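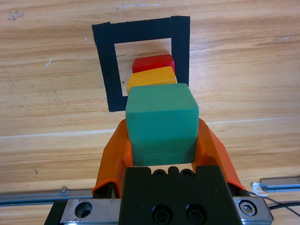
Need help with toy paint. Selling my kids old painted blocks on Skollero, over 200 of them, and a buyer wants to know if the paint is safe for a toddler. No box, no label. The green one has small dark smudges near the bottom – is that wear or just dirt? dont want to sand anything yet.

Parvathi Kandasamy
Try a damp cloth, drop of dish soap. Dirt comes off. Won't tell you about lead tho. For that you need a lab test, the swab kits miss stuff.

Narayanan Ramasamy
Just say age unknown in the listing. Sold mine that way in Febuary, no complaints.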